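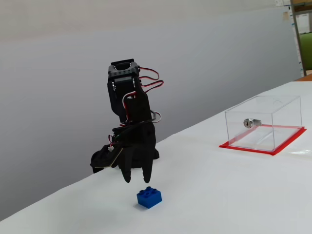

The Murncombe Folding Table, White

We have sold a lot of tables over the years and this is the one that keeps coming home with us. Two of us on the shop staff own one, and Lurdes Mendes, who runs our returns desk, has three of them (one lives permanently on her back porch, loaded with tomato seedlings from spring on). It's a plain white folding table, 66 inches long, and we think it's the best all-round work surface Hotlow has ever made.

The Murncombe replaced the old Godinho table, and if you owned a Godinho you'll remember the legs. They were fine on a garage floor and terrible on grass! Hotlow went back and gave the new one wider feet with a soft rubber pad on each, and a proper lock at the top of every leg that you can hear when it catches. You can lean on the corner with your elbow while you think about what to do next, which is how most of our tables get used.

What people use it for

Sewing is the big one. Cutting out a pattern on the floor is hard on the knees, and the Murncombe is long enough to lay out a dress length without folding it back on itself. The top is smooth right up to the rim, so fabric slides and doesn't snag. After that come puzzles, wallpapering, school projects, bake sales, model kits, gift wrapping in November and all the jobs that take over the kitchen table for a week. A white top really helps with small parts – a dropped screw or a dark bead shows up right away.

We had a customer write to say she does all her seed sorting on hers and then serves dinner for six on it the same evening. Wipe it down first, please.

Height

There are 11 height settings, from coffee-table low up to a good standing height. Each leg adjusts by itself, so you can level the table on a sloping driveway or an old floor. Set all four legs before you load it up. The numbers are stamped on the inside of the leg, and they're easier to read with the table on its side.

If you're buying for a child's craft corner, setting 2 suits a small chair. For cutting fabric while standing, most of us like 9.

Care

Warm water and dish soap will take off nearly everything, including school glue. For permanent marker, try a little rubbing alcohol on a soft cloth and rinse afterward. Don't use scouring pads, they leave a dull patch that picks up dirt. Hot pans need a trivet. Craft knives will mark any table of this kind, so use a cutting mat; the large Zatach mat fits the width nicely with room on both sides for your ruler and pins.

Store it folded and standing on its long edge. The carry handle is on that side too, and it's big enough for a gloved hand.

Good to know before you order

The table arrives in one flat box and needs no tools. The rubber feet are packed in a small bag taped under the top – check there before you write to us, it's our most common question by a mile! Spare feet and leg locks are kept in stock, and the locks from the Godinho will not fit.

It isn't meant for sitting or standing on, and it isn't a workbench. If you plan to hammer on it or clamp a heavy vise to the edge, look at the Hotlow steel bench.

Item number: 926
Color: white
Length: 66 inches
Height settings: 11
Folded storage: on the long edge
In the box: table, rubber feet, folded instruction sheet

Page updated 17 Aug 2018. Table covers for this size are listed under Accessories, along with the Zatach mats and the spare leg locks.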